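How to prepare and run a kitchen-task demonstration with a two-arm robot

Guidance for departments taking part in the Janddale open day 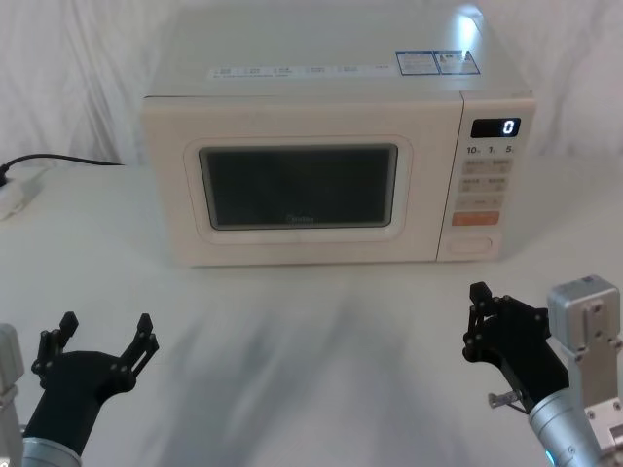

Visitors to the Janddale open day are most interested in tasks they know from home. Opening a microwave, setting the time and closing the door again takes a person a few seconds, and nearly everyone has an opinion on how it should be done. The steps in this guide were drawn up by Hema Kotian and Gerrit Koster after the August open day, when more than 2,105 people passed through the building. They apply to any demonstration in which two arms work at a table with a household appliance.

Before you begin

You will need a booked bay in the Kinley Hall, a trained operator, a second member of staff to speak to visitors, and a signed risk form. The form is available from Reshma Hlongwane in the Tierney office and should be returned 11 days before the event. Demonstrations without a signed form will not be placed on the timetable.

Step 1: Set up the table

Place the appliance centrally, with its front facing the arms. A plain table and a plain curtain behind it help visitors to follow the movement of the fingers. Leave clear space between the appliance and the arms, enough for the door to swing fully open without touching either gripper.

Run the appliance cable to one side, well away from the path of the arms. If a power strip is used on the table, keep it at the edge and do not plug anything else into it during a session.

Step 2: Check the appliance

With both arms at rest, open and close the door by hand. Press each button that will be used. On models with quick-set time buttons, such as 10m, 1m and 5s, confirm that the display changes with each press and returns to 0 when cleared. Leave any safety labels on the casing in place.

The cavity must be empty unless the task involves placing an item inside. Food is not permitted. For loading tasks, use the plastic bowls kept in the store cupboard. The appliance must not be allowed to heat at any point while visitors are present – the button that starts it should be left out of the routine altogether.

Step 3: Check the arms

Move each arm slowly through its full range before connecting the two. Open and close both grippers several times and look for loose bolts in the finger joints. Test the emergency stop on both sides. Record the result in the bay logbook with the time and your initials.

Both arms should then be brought to the starting position, low in front of the appliance with the fingers pointing towards it.

Step 4: Rehearse the routine

A routine should last no longer than four minutes. The following order has worked well:

One arm presses the door button and moves clear.
The other arm draws the door fully open.
The operator pauses so that visitors may look inside.
The door is pushed shut with the side of the closed fingers.
One time button is pressed, and the display is pointed out to the group.
The time is cleared and both arms return to the start.

Rehearse the full order at least five times on the day before the event. If the door button is missed twice in succession, adjust the height of the table first and the program second. Bays fitted with the Purkano controller keep a record of every attempt, and this may be shown to visitors who ask for it.

Step 5: Receive visitors

Groups are limited to 12 people. The barrier should be closed before the arms are switched on and must remain closed until they have been switched off. Children should be invited to stand at the front.

The speaker should explain what the robot is about to do before each movement begins. Failed attempts are part of the work and need not be hidden. Let the operator try again, and tell the group what is being changed.

Questions about employment, cost and safety are common. Speakers may answer within their own knowledge and should refer anything further to Mercy Mussa at the information desk.

Step 6: Close the bay

Return both arms to rest and switch them off. Unplug the appliance, wipe down the table and sign the logbook. Faults should be reported to Cillian Tully on extension 688 before the hall is locked.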